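Briscombe Appliance Support
Ticket: Hob switches itself off during long simmer
Product: Flenska two-zone induction hob
Opened by: Tayla Faulkner
Opened: Thursday, February 20, 2020
Status: Closed

Tayla Faulkner wrote:
The left zone on my Flenska hob cuts out when I leave a pan simmering. It runs for 12 minutes, beeps once and goes off. No error code, just the standby light. If I switch it back on straight away it works, then does the same again. The right zone is fine. I bought it in December and it worked normally until last week.

I mostly notice it when I'm steaming, as that is the only thing I cook with the pan left alone for that long. I use a bamboo steamer over a Portela pan with a flat base. I have tried it with and without the steamer on top and it makes no difference.

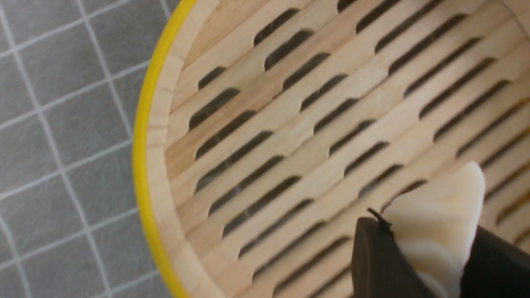
Things I have already done: wiped the glass, switched the hob off at the wall overnight, and tried a second pan. The second pan cut out as well. The extractor above is a Badico and it is on a separate switch, so I don't think it is involved, but I left it off for one test to be sure. Same result.

Briscombe Support wrote:
Thank you for the detail. A cut-out with no code is usually the timer or the pan sensor. An overheating hob would show H and a number. Please could you tell us:
– which power level you are using
– whether the child lock light comes on at any point
– whether the cut-out comes at the same time on a lower level

Please also check that the pan base covers the inner ring of the zone.

Tayla Faulkner wrote:
Level 6 for the tests so far. No child lock light. I tried level 4 this evening and it went off at 12 minutes again, so the level doesn't seem to matter. The pan covers the inner ring with a bit to spare.

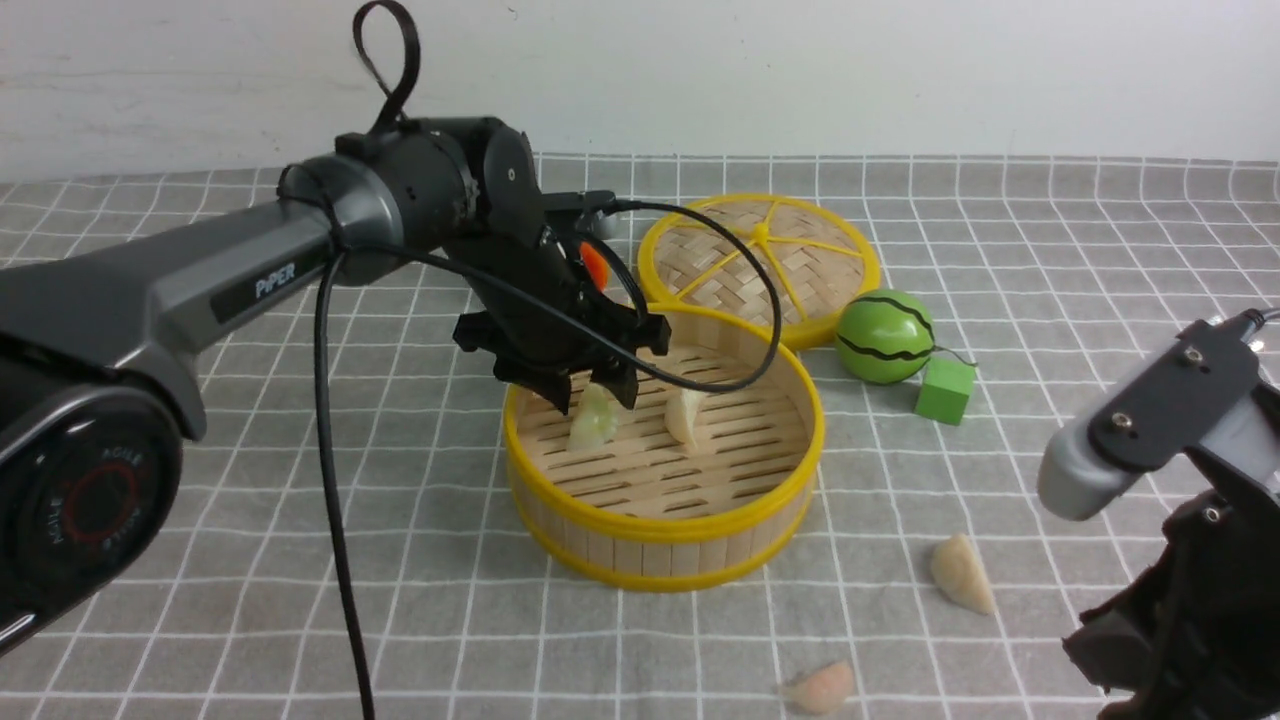

Dumplings in the steamer, one pale green and one cream.

I also tried the left zone with just water in the pan and both zones running. Left went off, right carried on for 55 minutes until I turned it off myself.

Briscombe Support wrote:
The fixed time points to the timer. On this model each zone can store a default timer, and it stays stored after the power is cut, so switching off at the wall would not have cleared it. It can be set by accident if the clock key is held while wiping the glass.

To clear it:
1. Switch the hob on with no pan on either zone.
2. Select the left zone.
3. Hold the clock key and the minus key together until the display shows two dashes.
4. Let go, wait for the beep, and switch the hob off with the main key.

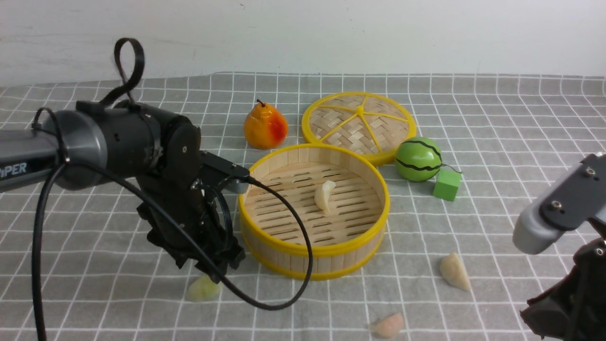 If the display shows a number after step 3, the keys were let go too early and you will need to start again from step 1. Dry fingers help – the keys do not respond well if there is any water on the panel.

Tayla Faulkner wrote:
It took me 3 goes. The first two times it showed the number 12 and I had to start over. The third time I got the two dashes and the beep.

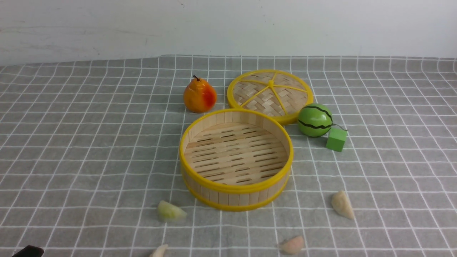
Steamer with the lid off.

Left zone has now run for an hour on level 6 without stopping. I will try it again at the weekend with a stock on, but I'm happy for this to be closed. The booklet only mentions the timer for the whole hob, on page 9, so it might be worth adding the bit about each zone.

Briscombe Support wrote:
Glad it is running. We have passed the note about the booklet to Flenska. Closing as resolved: stored zone timer cleared, no parts needed. Replying to this ticket will reopen it.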